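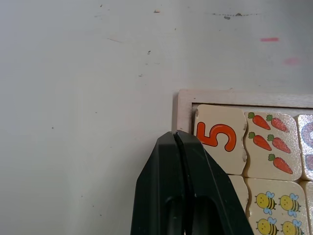 September 6, 2021

Putting a number puzzle back in its tray is a small chore that shows up in every house with a toddler. It is also a fair test of whether a robot arm can tidy yet. My answer after 200 attempts on the Drimau setup: partly.

Picking is mostly solved. A flat tile on a smooth table needs a shallow approach and a firm pinch at the sides. The tile often tilts in the fingers, and a tilted tile will not drop into a slot with wavy edges on its neighbors.
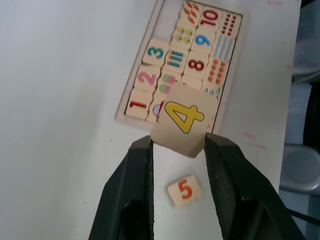
Where the time goes

Insertion takes 55 seconds on a good run. Yusri Ginting rewrote the alignment step so the arm lets go, looks again and regrasps if the tile is more than 2 degrees off. That helped more than any change to the finger pads.
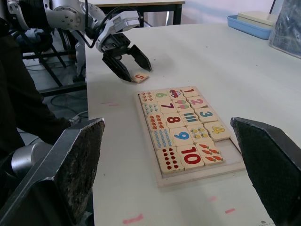

The remaining failures come from neighbors that have crept into the open slot. A person nudges them back without thinking. Our planner treats them as fixed, and I want to change that in October before we move on to cutlery drawers.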